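Relabeling after the fact, and what it did to the drawer task

8 February 2018

I have been putting off writing this up until the second batch of numbers came in. They are in, and they are less clean than the first batch, so this post covers both.

The task is the one from my last few posts. There is a table, a drawer unit, a basket, and a handful of food items. The arm gets a short instruction ("put the pepper in the drawer", "move the bread next to the basket") and has to carry it out. The policy is trained by imitation from teleoperated runs. All runs go into one pool, which we call Edum.
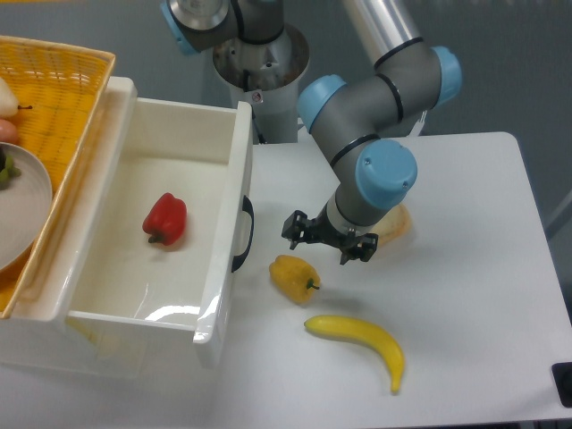
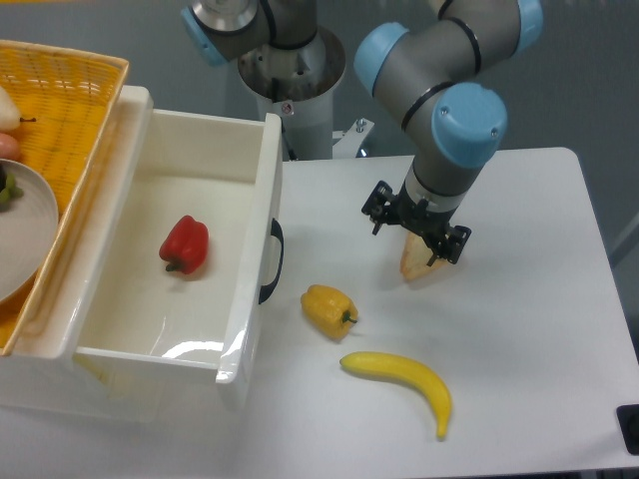

What we changed

Until December, each run was labeled before it was recorded. The operator got an instruction on the screen, performed it, and pressed a key. If the run went wrong it was thrown away. This is simple and it wastes data. A run in which the operator picks up the banana by mistake and sets it down neatly is a perfectly good banana run with the wrong label on it.

Ekaette Adebisi suggested that we stop discarding and start relabeling. Under her scheme the operator works as before, but the run is stored whatever happens. Afterwards a second person watches the recording without seeing the original instruction and writes down what was done. That sentence becomes the label. Where one recording contains two completed actions, it is cut in two at the point where the gripper opens and moves clear.

The idea is not new. People have relabeled goals in simulation for a while. I had not seen numbers for it on a tabletop with free-text instructions and a human doing the relabeling, and I wanted some.

Setup

Both conditions use the same network, the same optimizer settings and the same number of training steps. The only difference is the training set.

Condition A: runs kept only if they matched the instruction given beforehand.
Condition B: all runs, with labels written afterwards.

The pool holds some 2,000 recordings before cutting. I did not rebalance by object. Peppers are overrepresented in both conditions because they are easy to grasp from most angles and operators drift toward them when the instruction leaves a choice.

Evaluation was 90 trials per condition, with start positions drawn from a printed list so that both policies saw the same layouts. The drawer was opened by hand before each trial. Opening it by the handle is a separate skill with separate problems, and I did not want it mixed in.

A trial counted as a success if the named object ended up at the named place and the gripper had let go of it. Dropping the object from a height into the right place counted. I went back and forth on this and kept it, with a note in the log each time.

Result

In the first batch, B was better than A on every instruction type. The gap was largest on instructions naming an object that was rare in the pool, and small on the peppers. I was pleased and told people so, a little early.

In the second batch we repeated the evaluation with new layouts, placing two objects of similar color close together. B still came out ahead overall, but on these layouts the two conditions were nearly level. Most of the failures in B were of one kind: the arm made a good grasp on the wrong object. A yellow pepper beside a banana produced this more than any other pairing. A missed grasp was uncommon in either condition.

Where the errors come from

My first guess was label noise. The second person writes whatever seems natural, and "the yellow one" is natural when you are watching a recording and useless as a training label when two yellow things are on the table. I searched the labels and found 209 that named an object by color alone. Damilola Bako rewrote them by hand with the object's noun included, and we retrained.

It helped somewhat. Confusions between similar objects went down, though they remained the most common failure in B. So the vague labels were part of the problem and there is something else in there. Two candidates:

1. Corrected grasps. A relabeled run often contains a moment where the operator heads for one object and then switches to its neighbor. The label describes the end of the run. The policy also learns the beginning.

2. Image resolution. The camera view is scaled down before it reaches the network, and at that size a pepper on its side and the thick part of a banana look much alike. This would affect A as well, and A does show a few of the same errors.

I can test the first by trimming the start of each run back to the last change of direction. The script for that exists and mostly works. It trims too much when the operator pauses above an object before going down, so it needs a minimum-distance check.

Cost

Relabeling takes less operator time than recording a replacement run, but it takes attention, and quality falls off over a long sitting. We now limit a sitting to one hour. We also moved the labeling screen to a fixed vocabulary of nouns with free text around them, which removes the color-only labels at the source.

Next

The trimmed runs will be trained as condition C, against the same printed layouts from both batches. I expect to have that in March. The label files, with both the original and the rewritten versions, will go up with it.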